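Work Surface and Parts Tray for a Shared Bench: Condition, Layout and Recommendations

Course project report, Workshop Practice 2
Drirthorpe campus, Pruser Building

1. Scope

The project assessed one bench in the shared lab as a surface for handling small hardware: clips, fasteners, spacers and similar loose items. The bench is used by several groups and has no fixed owner. The work covered three matters: the condition of the white foam top, the use of a shallow tray as the only container on the bench, and the position of the bench relative to the desk and the standing equipment next to it. Lighting, power and ventilation were excluded, as they were covered by another group in the same course.

2. Background

Students had reported two recurring problems. Small metal parts placed directly on the top were being mislaid, and marks on the surface were making it hard to tell a positioning mark from a stain. The lab's existing guidance consists of a single sheet, which asks users to leave the bench clear at the end of a session and does not say what may stay on it between sessions.

The draft procedure used in this report was written from the Predar bench standard, a short in-house document adopted by the Drirthorpe labs. Only the sections on surfaces and containers were applied. The section on chemical storage was not relevant.

3. Surface

The top is white foam with a light wooden edge. Foam was chosen by an earlier group to stop hard parts from bouncing and to protect finished faces from scratching. The material does this adequately. Its drawbacks are that it takes up pigment readily and cannot be wiped down in the way a laminate or steel top can.

Marks were sorted by cause where this could be judged, and otherwise by colour. Faint pale blue lines are treated as marker. A small reddish-orange mark and a scatter of small dark stains are recorded as unidentified. The marker lines are the more serious fault from a working point of view, as a later user may take them for a current datum and align parts to them.

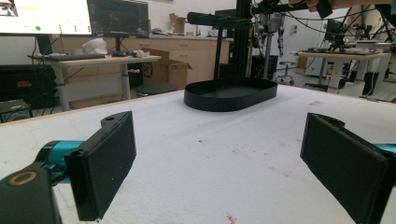
4. Surroundings

The bench shares its floor area with a light wooden desk on grey metal legs, which carries two monitors and a keyboard. A black metal stand and a tall extrusion column stand on the far side of the foam top. The equipment was treated as fixed for the purposes of this project, and no proposal was made to move it.

Reach was considered from the near side of the bench only. Approach from the far side is restricted by the stand and column, and the draft procedure therefore places all loose items where they can be picked up from the near side without leaning. It also asks that nothing be stored on the desk that belongs to the bench. Items had been drifting from one to the other over the semester, and the count sheet became unreliable as a result.

5. Tray and loose parts

The container is a black oval tray with a low rim and a flat interior. Three properties were considered.

Contrast. Against the white top the tray outline is easy to find. Bright metal parts show well against its dark, matte interior. Black oxide screws do not, and a second container in a pale colour is recommended for these.

Rim height. The low rim allows parts to be lifted out sideways with the fingers. It gives little protection if the tray is knocked, and the tray should not be carried with parts in it.

Shape. The oval form has no corners for small parts to lodge in. It wastes some bench area compared with a rectangular tray, though on a top of this size the loss was judged acceptable.

A silver metal clip of the binder type was adopted as the reference part. It is light, it does not roll, and it can lie on its side with the wire handle folded up. Its bright finish is a disadvantage on white foam, where a highlight on the metal can be close in tone to the surface behind it. The draft procedure classes any such part left outside the tray as misplaced, however near the rim it lies.
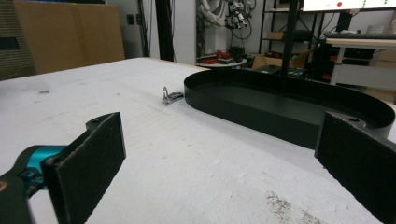

6. Draft procedure

6.1 Remove all loose items from the foam top before starting.
6.2 Check the surface for marker lines. Cover any line that is not part of the current job with low-tack tape.
6.3 Set the tray down so that its whole rim is supported by the foam.
6.4 Place parts in the tray, one type at a time.
6.5 At the end of the session, return parts to the drawer and leave the tray empty on the bench.

7. Limitations and further work

One bench was assessed and the findings should not be extended to the metal-topped benches in the same building. Stain removal was not attempted. A replaceable cover sheet over the foam is the preferred next step, with a trial over 40 sessions proposed for the following semester.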